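The Year of the Soup

My aunt Unnur Vídalín left me her soup recipe, 700 dollars, and a feud with Grethe Ingvarsson that had been running since before I could walk. I didn't want the feud! But you can't take the soup and leave the rest, or so Grethe told me over the phone, at seven in the morning, in June, before I'd even had coffee.

"She stole it from me," Grethe said. "The dill was mine."

Now, I'd grown up on that soup. I'd had it for colds and for broken hearts and once (long story) for a bee sting. So I said something rude about her dill and hung up, and then I felt awful and called back, and she didn't pick up. Three days of that. I'd call, it would ring, I'd go stand in the kitchen and feel bad.
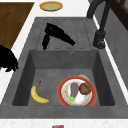
My cousin Grímur thought I should just make the stuff and take it over there. Grímur thinks everything can be fixed by showing up at a person's door with a pot. He sold his boat that way. So I got out the recipe card, and I swear I'd never turned it over before, and on the back in my aunt's tiny slanted writing it said: G. says more dill. G. is wrong. Try it anyway.

Well! I sat down on the floor and laughed until my neighbor Ekaette knocked to see if I was all right.

We made it together, Ekaette and me, with so much dill that the whole hallway smelled like a pickle. It was better. I hated how much better it was. Ekaette had two bowls and said my aunt must have known for years, and I said of course she knew, she was stubborn, and then I got a little weepy and blamed the onions. 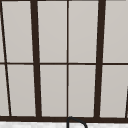 It got late while I was deciding what to say. I practiced on Grímur, who told me I sounded like a parking ticket. In the end I drove over with the pot belted into the passenger seat and the card in my coat pocket, and I hadn't practiced anything past hello.

Grethe opened the door in her slippers. She's a lot smaller than she sounds. I held out the card, wrong side up, and she read it, and then she read it again with her glasses on.

"More salt too," she said, and went to get the bowls.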